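April. Skelgate in the afternoon

Back from the open day at Hadholm and my feet hurt. I said in February I was done with these. Then Fernanda Peixoto wrote to say they had something worth the train ride, and she has never been a big talker, so I went. 381 people had signed up, according to the sheet at the front desk. I'd guess half of them were in line for the coffee.

The talk first. A man from Barreto with a clicker, and a slide that said the word "helper" over a curve going up. Zarlow got a mention as a partner, whatever that means this year. I wrote down two claims to check later and then quit writing. He said the robot would "take over the small stuff around the house." Which house? Mine has stairs and a cat.

After that they let us onto the floor, and that part I liked better, mostly because it was ordinary. Carpet with yellow tape on it, cables all over, people getting on with their jobs while visitors hung around asking when it would start. Fernanda said it had started. I had been watching somebody type.

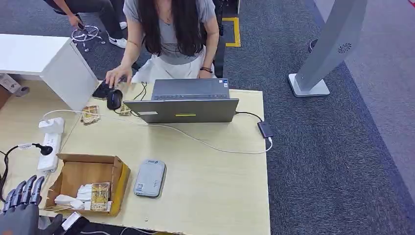

The desk they were working at, cards and box included. Robot's hand in the bottom left corner.

So the task was cards in a box. That's it. Printed picture cards, a cardboard box, a robot with hands that must cost more than my car. I asked Fernanda why cards, and she said thin flat things are hard to pick up and that most demos stay away from them. Fair enough. I have dropped plenty of cards myself. But then I'd like to see the robot get one off a bare table without anybody helping, with me picking the spot, and when I said so she laughed and told me to come back in the fall.

I went around to the side after that, where you could get a look at the arm. It's a strange piece of equipment up close. The sleeve on it is all ribs, like the hose on my old dryer, and the fingers look a lot more like fingers than I wanted them to. A kid near me asked if it could make a fist. His father said of course it could. I don't think the father knew.
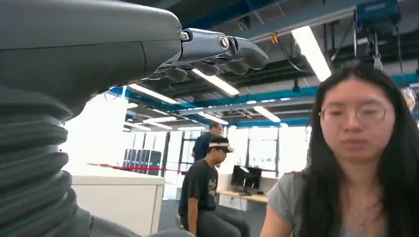 What bothers me is the same thing that bothered me last year. When they say the robot "does" a task, how many people are in the room for it? I asked three staff and got three answers, one of them a shrug. The brochure talks about the machine as if it came to work by itself on the bus. I want a number for how much of the work is a person's, hour by hour, and I want it on the slide with the curve. Fernanda didn't argue. She said the people who do the work would like that number on the slide too.

I should be fair and write down what was good. They left the mess out where we could see it. Nearly an hour on the floor and not one person told me to stand back and be amazed. The hand is a nice piece of machining – I would have looked at that wrist joint all day.

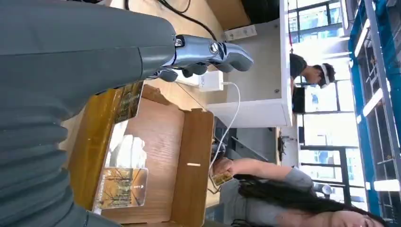 Hand over the box. The cards are fall trees, all gold, pretty enough to frame.

Train home was late. Ate the sandwich I'd packed for lunch. Told Fernanda I'd come in the fall if she lets me bring my own cards, the old greasy deck from the kitchen drawer, and she said two decks would be better. Must look up those claims. Must also call about the dryer.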